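Overhead housings and blue handles: cleaning and inspection, second half of the year

Flornevia Building Services Newsletter, 18 August 2020 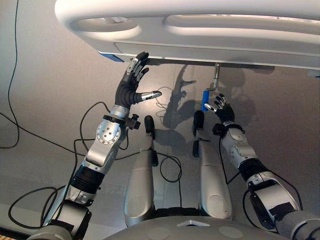
The inspection round on the white overhead housings starts this week in the north rooms and moves south. There are 66 on the register. The last full round was finished in December, and the interval between rounds stays as it was. Leonora Lacson has the register and will issue the room sheets each morning. Please return them the same day, including sheets for rooms you could not get into.

Most of the entries from the last round concerned the handles. The blue handle hangs below the housing on a thin metal rod with a bend at the lower end, and faults at the bend are easy to miss from the floor. Inspect the rod from the side as well as from below. Record any of the following:

Flaking, pitting or a visible line across the metal at the bend.
A handle that turns freely on the rod.
A handle that can be moved up or down by hand.
Cracks or chips in the blue sleeve.
A rod that does not return to its hanging position when let go.

Do not straighten a rod on site. Four were straightened last year and all four had to be replaced. If the bend looks wrong, tag it and move on to the next room.

Cleaning

The shell is smooth moulded material and marks easily. Use a soft cloth and the neutral cleaner from the Hustent drum, mixed to the weak strength on the wall chart. The cream cleaner supplied by Cedden until last year is no longer to be used on any overhead surface. Several housings have dull patches from it, mainly along the curved rail, and these will not polish out. Return leftover Cedden bottles to the store.

Start at the top and work down. The oval openings collect dust along the lower inside edge. Wipe them with the cloth wrapped around a plastic spatula, and do not spray into them. The flat underside panel is wiped last, end to end, with a fresh cloth. Handles are cleaned separately: hold the rod steady with one hand and wipe the sleeve with the other. Pulling down on the handle while wiping loads the bend for no benefit.

Blue patches on the lower edge of the shell should be left in place. If one is lifting at a corner, write the corner on the sheet (near left, far right and so on). Do not press it back with tape.

Access

A two-step platform is enough for the upper part of the shell in most rooms. The rooms in the 1923 wing have higher ceilings and the fixing height varies from room to room, so take the adjustable platform there. The floors in that wing are also uneven near the outer wall. Check that all feet are bearing before you step up. The handle and the underside panel should be done from the floor wherever you can reach them comfortably.

Spare parts

Replacement handles and rods now come from Wysocka as a matched pair. Loose sleeves are no longer stocked. The new sleeve has a slightly tighter bore and will not seat fully on an old rod, although it will go far enough on to look right. Surachet Nuchit found two fitted this way in July and has removed both. If you open a spares bag and only the handle is inside, send the bag back.

The new rods are rated by the supplier for 4000 pulls. We have no counters on the housings and will not be adding any, so replacement will continue to be decided by inspection. Rooms with heavy daily use are marked H on the sheets and will get one extra handle check between full rounds.

Recording

Use the housing number and not the room number as the first entry on each line. Some rooms have two housings, and on the last round their results could not be told apart. Where the number label is missing, write "no label" and give the nearest door. Tagged handles go to Surachet by the end of the shift. Questions about access to locked rooms go to Leonora.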